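Kodcombe Reports Grip Method for Soft and Film-Wrapped Items

Kodcombe released results on Wednesday for a grip-force method aimed at goods that change shape when held. The method, named Grila, sets closing force from the first moment of finger contact. It does not use a stored model of the item.

Most two-finger grippers are tuned for rigid parts. With a soft item the measured width keeps falling as force rises, and a controller that waits for a stable width will close too far. Grila reads the rate of change instead and stops when the rate drops below a set limit. The limit is the only value an operator has to enter.

Trials used a two-arm setup at a round wooden table. One arm grips while the other stays open until a handover is called for. Items were white, soft or creased, and low in surface contrast.

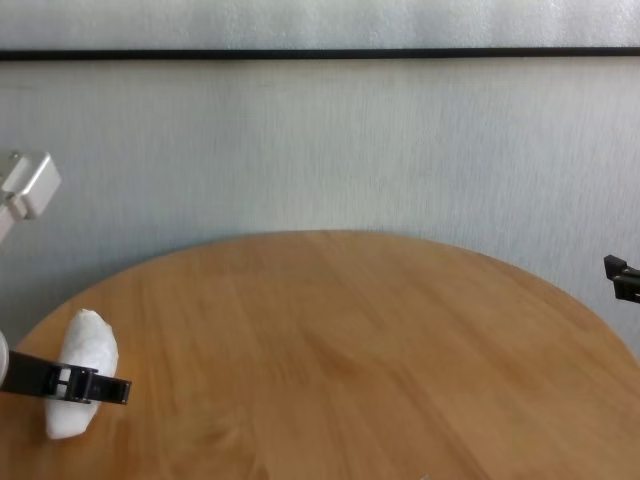
Bình Nghiêm asked whether the limit has to be reset when the item is turned and gripped across its narrow side, and said that a method needing a new value for each pose would be of little use on a packing line.

The limit was held fixed for the whole test set. The set covered 906 grasps, run in blocks of 50. Pose was varied between blocks, and the gripper was opened fully after each grasp. A grasp was counted as failed if the item slipped or if the fingers reached the force cap.

Film wrap was treated as a separate case. Loose plastic gives an early contact signal before the fingers reach the item inside, and in the first version this caused the gripper to stop too soon. The current version ignores the first 5 percent of the force range.
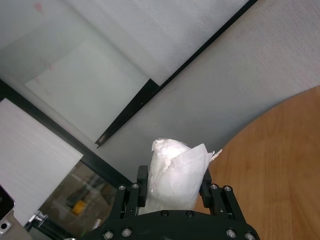
One reader of the preprint objected that a fixed cutoff will hide real contact on very light goods, and would prefer a cutoff scaled to film thickness.

Kodcombe lists this as an open point. Items that weigh under 100 grams will be tested next with a scaled cutoff, using gripper control software from Flidico. Test logs and the controller settings are to be released in July through Stefanou.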